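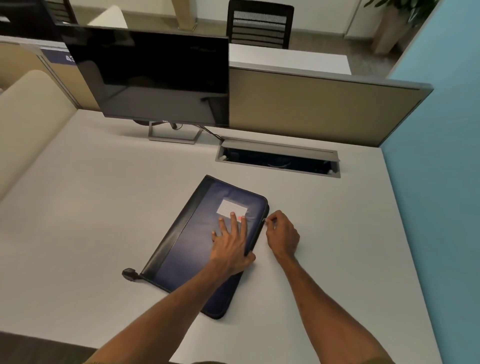 2022-04-07

She's been doing other people's paperwork for seven years. Small firms mostly, the ones too busy to open their own post. Met her between two clients, she had twenty minutes and a cold tea.

First job was Faltis, a curtain workshop. "They had 686 invoices in a bread crate. Not sorted, some of them folded into quarters. I asked where January was and the owner pointed at the floor."

Took her most of a month. She charged for two weeks - wouldn't do that now.

What does she tell people first? "Open it the day it comes. Thats all. You don't have to pay it or understand it, just open it." Most of the trouble she sees is an envelope someone was scared of. Sastex, a fabric wholesaler, had a late fee of 283 pounds on a bill they had the money for all along.

She's not keen on software for the very small ones. Has nothing against it. But a man who fits blinds on his own all day won't log in to anything at nine at night, she says, and he'll feel bad about it, and then he'll stop ringing her. So paper. One sheet a month, money in, money out, what's owed.

"If it won't fit on a page I've not done my job."

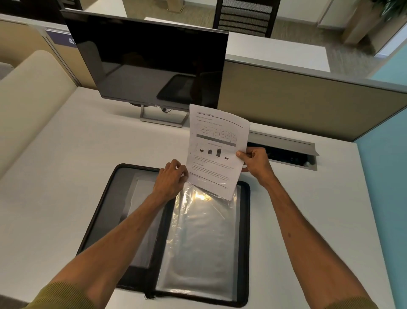 *Figures on one page, ruled off at the top.*

Clients come by word of mouth. Zupan sent her Skoltex, Skoltex sent her a cousin. She turned down a big one last year, around 400 staff, and slept fine. "They wanted a department. I'm a woman with a stapler."

Worst habit? Till receipts. The print fades, people leave them on the dashboard all summer and then its a blank strip and an argument. Copy them the same week, she says, and write on the back what it was for, becuase you won't remember.

Would she train somebody up? Long pause. Maybe. Someone patient, good on the phone. She's asked twice and both wanted to work from home, and half of the job is sitting in the client's kitchen while they look for the thing.

Then her phone went and it was Faltis, about the VAT.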